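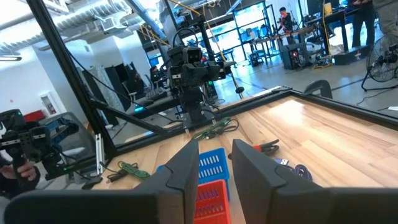

Sunday, filter bench. Finally got a clean run on the pleated Climex elements, and I'm so pleased with the numbers I'm writing this up before dinner! The plan was to compare the old end-cap glue with the new one on the 20-micron cartridge, same paper, same pleat height, same oil. I sorted the offcuts by cap type as I went, old glue in a red basket and new glue in a blue one, the small kind with slotted sides, and it made the whole afternoon easier. Please keep it that way, I don't want to go back to the shoebox.

**Burst / collapse**

Old glue let go at the seam, same as in July. The new one held right through the ramp and I stopped at 200 psi only because the gauge doesn't go higher. Cut it open afterward and the pleats were still standing straight at both ends, no bunching near the cap. Lovely thing to see after three bad batches.

**Pleat count and area**

Went back over the area figure on the Visville drawing, as it never matched what I got with a ruler. They have 1,604 sq cm. I had been leaving out the overlap at the side seam and also measuring to the outside of the fold. Once I did it properly on a flattened element I landed on their number. So the drawing is right and my old sheet is wrong (page before last, I've crossed it out).

**Paper**

Two rolls in: the Panyasiri and the Pamero. The Panyasiri folds beautifully, crisp edge, no fuzz on the blade. The Pamero is stiffer and wants the pleater heater turned up a notch, but it comes out with a really even spacing and I think it will do better in cold oil. Haven't tested that! It's a hunch from handling it. Kirsten Vigfúsdóttir thinks the resin content is higher and wants to do a cure test on a strip before we commit to either one. Fair enough, I've left her a length of each, labeled on the rough side.
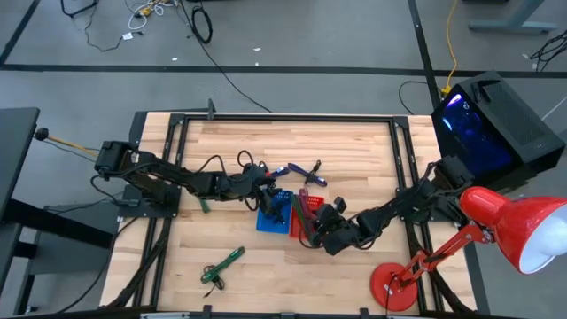
*Both arms over the table, blue basket under the left gripper.*

**Bubble point**

Ran this on the new-glue parts only. First bubble came from mid-pleat on every one, never from the cap, and that's the result I was hoping for. Wet them out for longer than the card says; the first part went in too soon and gave me a silly reading, so I dried it and did it again. Second reading matched the others.

Pressure drop at 21 liters a minute was a touch lower than with the old caps. Could be real, could be that the old glue was creeping up into the pleats and blocking some of the paper. I'd love to section one and look. Would also explain why the old ones loaded up early.

**To do**

- cure test, both papers (Kirsten)
- section an old-glue cap, look for creep
- get a higher gauge, ask purchasing what lead time is
- repeat collapse test with hot oil
- fix the area formula in the shared sheet
- more end caps, we're nearly out of the small bore

Left the housing draining upside down on the rack with the O-ring off. It needs a new one before the hot oil run, the groove side has a nick in it.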